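Gripper closes on the basket wall and pulls, no stop, no fault
Forum: Arm setup and faults

stelaz
Oct 14, 2020
We run a small arm that sorts woven baskets at our Surstead shop. After 714 cycles it began to grip baskets without stopping at the force limit. It bent the rim on 2 of them, and the log shows no error at all. The last good run had the limit at 186 in the settings page, and I did not change it.
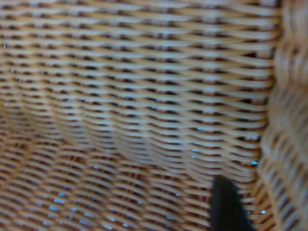 Wrist camera, finger close to the weave

The controller is a Laronine. Does anybody know this behavior?

mutua_r
Please check the cable first. When it pulls tight at the wrist, the force reading can drift and the arm believes it is touching nothing. I had this for one month before I found it.
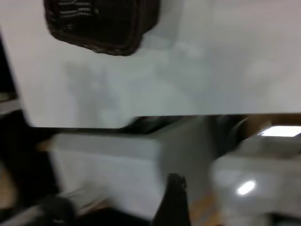
Wrist view with a basket on the pale surface

despina.radu
I do not agree with Mutua. A bad cable gives jumps in the reading, and stelaz would see them in the log. For me it is the zero point — if the arm sets zero while a finger is already pressing on something, every later reading is too low.

mutua_r
Jumps, yes, if the wire is broken. A wire that is only pulled can drift slowly.
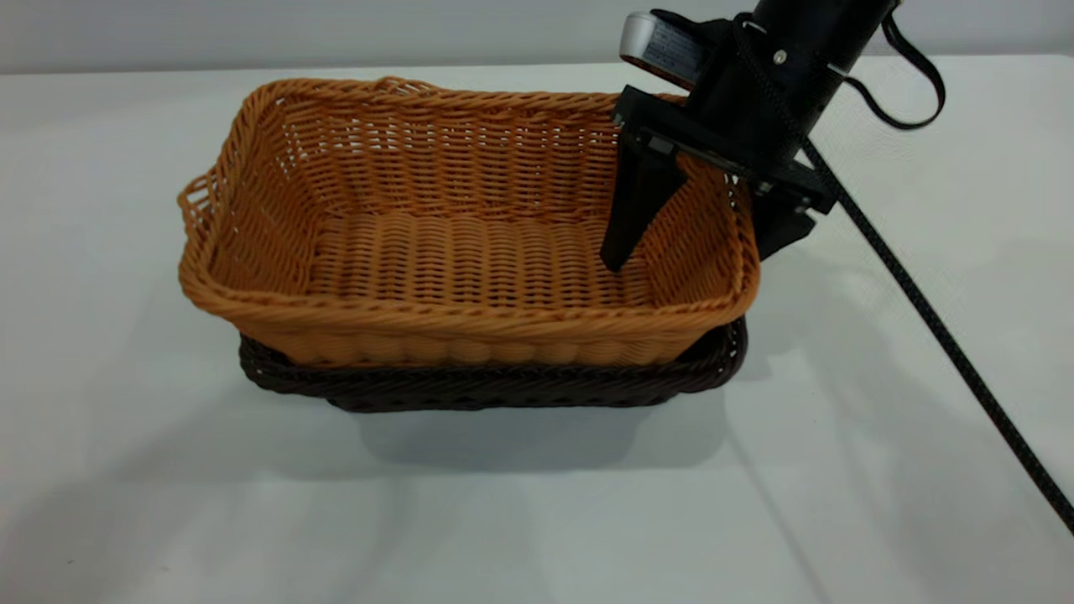

Is it safe to keep running at half speed until the part comes?
Half speed does not help if the force limit is not working, so keep the arm off until you have tested the limit on something soft.

stelaz
Thank you both. I stopped it. Tonight I will set the zero again with the fingers open and free, and

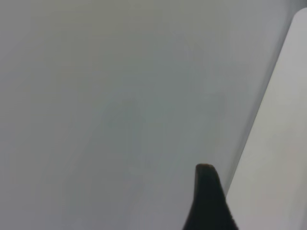
after that I will close them on a piece of foam and watch the number. If it still does not stop, I will change the cable as Mutua says.

thijs_p
Please test your emergency stop also. Ours at Hajji passed the check at start and did not work at cycle 1,368.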